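Garden tool desk, notice to members (1/4)
The Ulcombe tool desk reopens on 5 Aug 2022. Hand tools may be borrowed for up to 5 days.

(2/4) Gloves, hand forks and shears are issued from the marble-topped table.

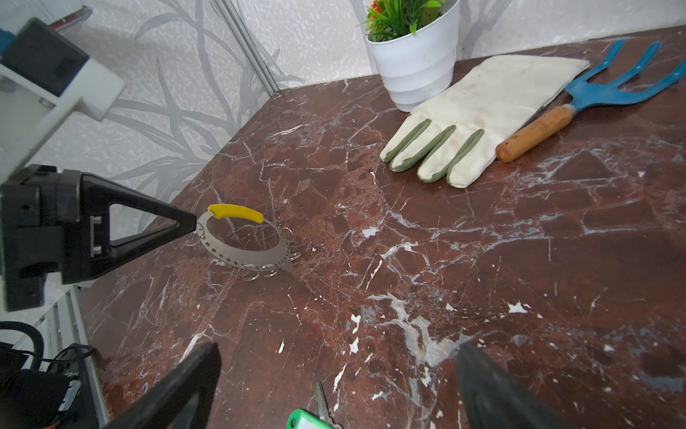
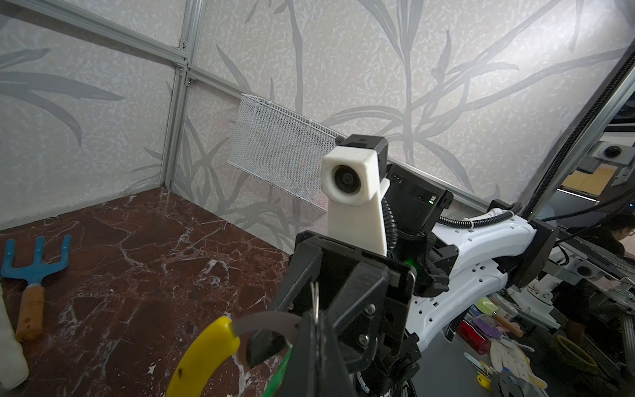
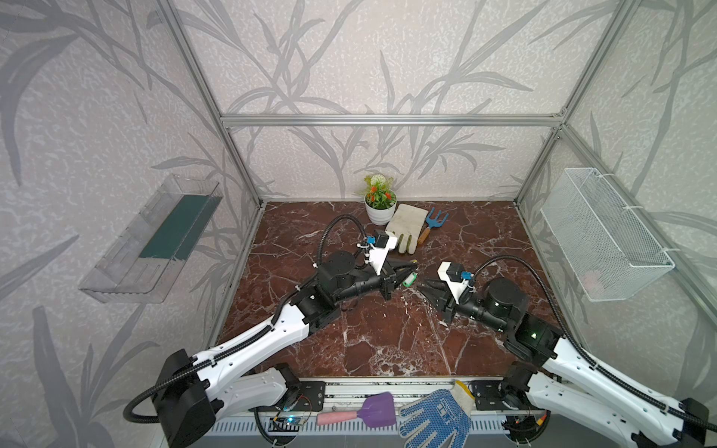
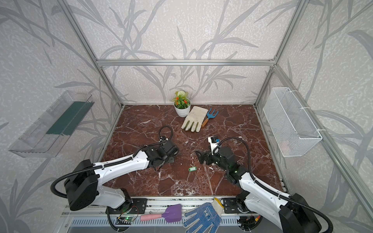

Menaka Kodikara
Head of Member Services, Ulcombe

(3/4) Shears must be returned closed. Please brush soil from gloves before handing them in.

(4/4) Lost key tags should be reported to Shahnaz Marikar.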